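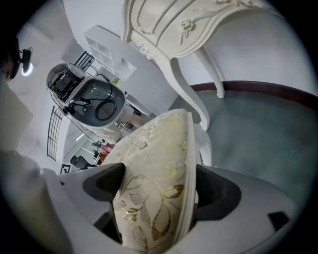 Planner will not commit to a grasp on patterned fabric, confidence jumps all the time

Started by tormod_s
Forum: Software > Perception and planning

tormod_s wrote:
Good evening to all. I have a problem with the grasp planner and I would be thankful for advice.

My policy is trained on demonstrations from the hand-held gripper, wrist view only, fisheye lens. The task is to take small furniture parts by the edge and move them. With plain parts it is fine. With the chair backrest (cream fabric, gold leaves woven in it) the predicted grasp point moves between two places from one cycle to the next. One is on the white rail at the side, where I want it. The other is somewhere in the leaves. The planner sees that the target has moved, throws away the trajectory and begins again. The arm stands and shivers.

Settings: Handora 2 for the planning, replan period 200 ms, no smoothing on the target. Training set is 2,475 episodes, all from the same room.

What I have tried: lower learning rate, more crops in the augmentation, colour jitter. Colour jitter made it a little worse.

Is it perception or is it planning? My brother-in-law says planning. I am not so sure.

kettlebridge wrote:
Planning. You replan with no hysteresis, so any two candidates with near the same score will do this to you. Put a switching cost in. Keep the old target unless the new one beats it by a clear margin for several cycles. I have the same thing on bins of plain grey castings, no leaves anywhere.

i_arai wrote:
I do not agree with kettlebridge. A switching cost will hide it. If the network gives a high score to a point in the middle of the upholstery, then you will sometimes lock on the wrong target and stay there with great confidence.

Tormod, please look at the heatmap before the argmax. Are there two narrow peaks, or one wide hill over the whole fabric?

tormod_s wrote:
Two peaks. The one on the rail is narrow. The one in the leaves is lower most of the time but wider, and it walks along the stems when the gripper comes closer.

i_arai wrote:
Then I think the network has learned "strong edge between the fingers" and not "border of the object". A gold stem on cream is a strong edge. The rail is white, and in your picture there is white carved wood directly next to it and the white table behind, so the real border has low contrast. It is a hard case. I would not blame the planner.

Also, why colour jitter? It changes the gold to every possible colour and the edge remains. You are teaching nothing.

kettlebridge wrote:
I still say he needs the hysteresis, whatever the network does. No detector is perfect and a planner that shivers at every flicker is a broken planner.

i_arai wrote:
Yes, he needs it also. I only say it should be the second thing.

hjordis wrote:
May I ask about the lens? We had a similar walking peak in June and the reason was the undistortion. We undistorted the training frames, but the live node was sending the raw fisheye. Near the middle the difference is small, so nothing looked wrong until the part was long and reached outwards.

Please compare one live frame with one training frame, side by side. It takes five minutes.

tormod_s wrote:
Hjørdis, I have checked and both are raw. But thank you, I found that the live node crops the lower part of the view and the training loader does not. So on the robot the network sees less of the fingers. I do not know if it matters.

hjordis wrote:
It matters if the network uses the finger tips as reference, and I would guess that it does. Make them the same before you change anything else.

plaro_user wrote:
Slightly off topic, but did anybody get the heatmap view to work in Plaro together with Handora? For me the overlay is always one frame behind and I can not trust it.

kettlebridge wrote:
Turn off the buffering in the overlay settings. It is on by default, for no reason I can think of.

tormod_s wrote:
Update, 2026-10-24. I corrected the crop and trained again over night. The peak in the leaves is still there but clearly smaller. Then I added the switching cost as kettlebridge said. Now the arm goes to the rail in most of the trials. When it goes wrong it stays wrong, exactly as i_arai said, so you were both right and I have to thank both.

Next I will try to paste fabric patterns on the plain parts in the training data, so that edges inside the object become common and have no meaning. Has anybody done this? I am afraid that the pasted pattern will look flat and the network will learn that instead.

i_arai wrote:
It does look flat, but it helped us. Warp the pattern with the fisheye model first, and keep some episodes without any pasting.

kettlebridge wrote:
What margin did you use for the switch?

tormod_s wrote:
I started with 0.1 on the normalised score. It is only a guess, I will write again when I have tested other values.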